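Kit bras double Zilness : ça vaut le coup pour un petit atelier ?

Question posée le 2026-03-06 dans Robotique et automatisation

Bonjour à tous, je craque de plus en plus pour le kit Zilness (deux bras, pince à gauche, main à doigts à droite) et avant de sortir la carte bleue j'aimerais des avis de gens qui l'ont eu sous la main. On est une petite structure, on voudrait faire des essais de manipulation d'objets du quotidien, vaisselle, emballages, un peu d'alimentaire. Le kit est à 2 000 € chez Fasum sans la main, et la main est en option (prix sur devis, ça m'agace déjà). Mes questions : est-ce que la pince seule suffit pour commencer ? Et le support, il est sérieux ou c'est une boîte mail qui répond au bout d'un mois ? Merci d'avance !

3 réponses

Réponse 1
Prends un Grirkness d'occasion et basta. Moins cher, et tu trouves des pièces partout.

Réponse 2 (marquée comme utile par l'auteur de la question)
Salut ! Je l'utilise depuis octobre, avec la main en option, donc je peux te raconter un peu. Le montage m'a pris 4 soirées, la notice est traduite n'importe comment mais les schémas sont bons (garde la page du câblage sous le coude, tu vas y revenir). Pour le support, j'ai écrit deux fois à Fasum : la première fois réponse le lendemain, la deuxième 7 jours et une relance. Bref, ça dépend de qui tombe sur ton message.

Côté pince, oui, pour commencer elle suffit largement. J'ai ajouté des patins en caoutchouc et ça m'a changé la vie sur tout ce qui est lisse. La main, c'est autre chose, j'adore, mais les réglages des doigts m'ont mangé des week-ends entiers ! Si ton budget est serré, attends un peu avant de la prendre.

Pour tes essais avec de l'alimentaire, commence par des choses qui se tiennent, une viennoiserie dans un bol par exemple, et pose tout ça sur un tapis de découpe quadrillé.
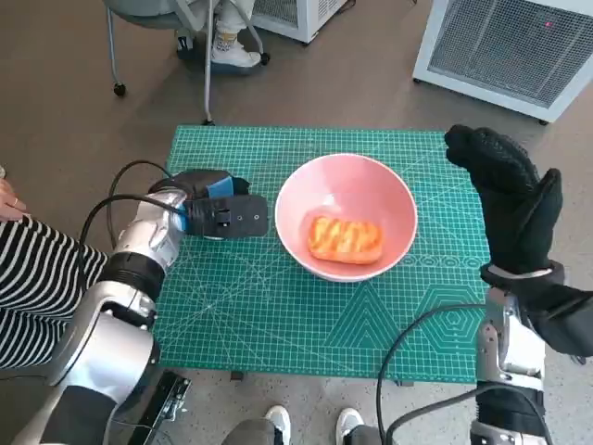

Avec le quadrillage tu remets le bol au même endroit d'un essai à l'autre, et ça te sert aussi à noter tes positions de départ. Prévois 200 € de plus pour les bricoles, visserie, patins, gaines pour les câbles. Les câbles, d'ailleurs, c'est mon gros reproche : ils sont longs, ils se baladent, et il faut les attacher soi-même avec ce qu'on a. Je le rachèterais quand même, mais sans la main la première année.

Réponse 3
D'accord avec la réponse 2 pour la pince. Par contre regarde aussi chez Mfinanga, ils louent le kit complet au mois, ça permet de voir si la main te sert vraiment. Attention, la caution est salée et le transport retour est pour toi. Je n'ai pas testé le dernier modèle, donc pour les câbles je ne sais pas s'ils ont changé quelque chose.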